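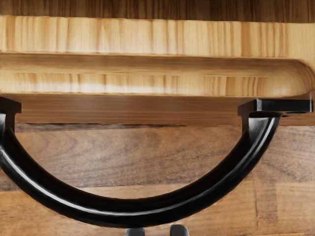 Myung-ja Wi sagt, wir sollen den zweiten Arm aus dem Antrag rausnehmen und das Geld in Rechenzeit stecken, solange der erste noch gar nicht bestellt ist. Ein Arm, der auf dem Lieferschein steht und dann monatelang im Karton, nützt keinem, und abschreiben müssen wir ihn trotzdem. So ungefähr gestern am Telefon. Ich bin noch nicht ganz überzeugt, rechne es aber mal durch.

Februar, Beschaffung, Fortsetzung von letzter Seite

Stand der Angebote:

Gruster: Angebot für den Arm ist da, Greifer extra. Gültigkeit läuft Ende des Monats ab, muss also vorher geklärt sein. Flansch laut Zeichnung passend zu unserer Adapterplatte, Lochbild aber nochmal selber nachmessen!! Beim letzten Mal stand das auch so im Datenblatt.
Brikik: Parallelgreifer 2.847 Euro netto, ohne Kabel. Kabel + Halter 242 Euro. Ersatzfinger nicht drin, Preis angefragt, keine Antwort.
Yammine: Greifer mit weicheren Fingerkuppen, 1.246 Euro. Deutlich billiger, Öffnungsweite dafür knapper. Treiber gibt es, ob der mit unserer Version läuft weiß dort scheinbar keiner. Leihgerät? Fragen.

Lieferzeit bei Brikik 17 Wochen. Das ist der eigentliche Knackpunkt, nicht der Preis. Wenn die Bestellung erst nach der Mittelfreigabe raus geht, ist der Sommer weg und wir stehen mit einem Arm ohne Hand da. Also entweder Greifer vorziehen (geht das aus dem Verbrauchstitel? Verwaltung fragen, eher nein) oder mit Yammine anfangen und Brikik später nachziehen. Zwei Greifer wären sowieso nicht dumm, wegen Ausfall.

Projekt Trestitz, was brauchen wir da wirklich:
- Griffe und Schubladen, Möbel niedrig am Boden. Reichweite nach unten prüfen, Sockelhöhe hängt davon ab
- Bretter und flache Sachen vom Tisch. Da kommt man mit dicken Fingern nicht drunter, Kante oder Rille müsste man nehmen
- Handkamera. Einbauplatz klären bevor der Halter gefräst wird, der Greiferkörper nimmt viel vom Bild weg. In der Sim sieht man das schon sehr schön, unten im Bild bleibt wenig übrig
- Not-Halt, zweiter Taster an der Tür. Steht in keinem Angebot, kommt aber drauf

Zu den Sim-Läufen: Szenen für Möbel und Tisch laufen beide. Texturen sind mir etwas zu weich, Maserung verschwimmt, für die Kaufentscheidung egal. Wichtig ist nur, ob die Geometrie vom Greifer stimmt. Modell ist noch das generische, also bitte die Öffnungsweite NICHT aus der Sim ins Leistungsverzeichnis übernehmen. Hatte ich im ersten Entwurf gemacht, ist gestrichen.

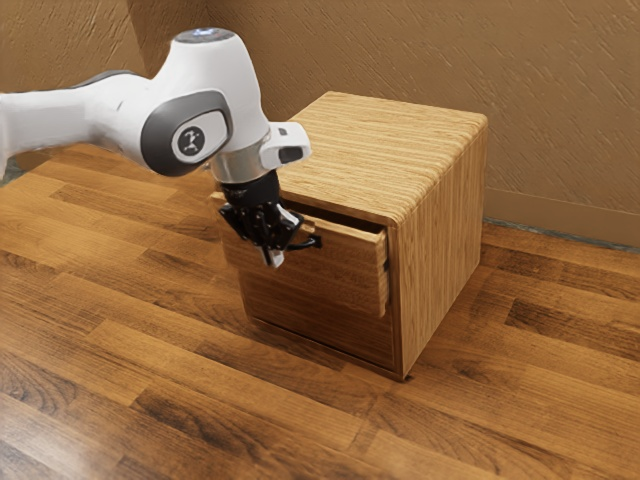

Schrankszene, Griff gefasst, Lade teilweise ausgezogen. Arm kommt von links.

An der Schrankszene hängt die Sockelfrage. Mit der hohen Säule von Gruster wird der Weg zum Boden lang, und der Arm steht dann womöglich in einer Haltung, in der kaum noch Spielraum ist zum Ziehen. Niedriger Sockel wäre mir lieber, dann wird aber der Tisch unbequem. Höhenverstellbar kostet, Gruster hat sowas nur auf Anfrage. Myung-ja meinte dazu nur, man könne auch das Möbel auf ein Podest stellen. Stimmt natürlich. Podest können wir in der Werkstatt selber bauen, Holz ist noch da.

Budget: nach Abzug von Arm, Sockel und Brikik-Greifer bleiben über 242 Euro für Kleinkram, das reicht vorn und hinten nicht. Mit Yammine statt Brikik sieht es besser aus, dann ginge auch die Kamera. Variante B also:

Arm Gruster, fester niedriger Sockel
Greifer Yammine sofort
Podest Eigenbau
Kamera aus Restmitteln
Brikik im nächsten Antrag
zweiter Arm raus, Rechenzeit rein (na gut)

Gegenargument: wenn die Öffnungsweite bei Yammine für die Bretter nicht langt, kaufen wir zweimal. Deshalb vorher die Öffnungsweite vom Datenblatt ins Modell eintragen und beide Szenen nochmal laufen lassen. Ist ein Nachmittag Arbeit. Kollisionskörper der Finger dabei mit anpassen, sonst greift er in der Sim Sachen, die er am echten Gerät nie kriegt.

Offen:
Ersatzfinger Brikik, nachhaken
Treiber Yammine, schriftlich bestätigen lassen
Zoll/Versand bei Yammine, im Angebot steht nur "ab Werk"
Wartung Gruster, erstes Jahr inklusive oder nicht? Zwei verschiedene Angaben auf zwei Seiten vom selben Angebot
Bodenbelastung im Raum, wer hat den Plan
Leistungsverzeichnis an Myung-ja zum gegenlesen, bevor es in die Verwalutng geht

Schlüssel für den Materialschrank liegt wieder bei mir in der Schublade.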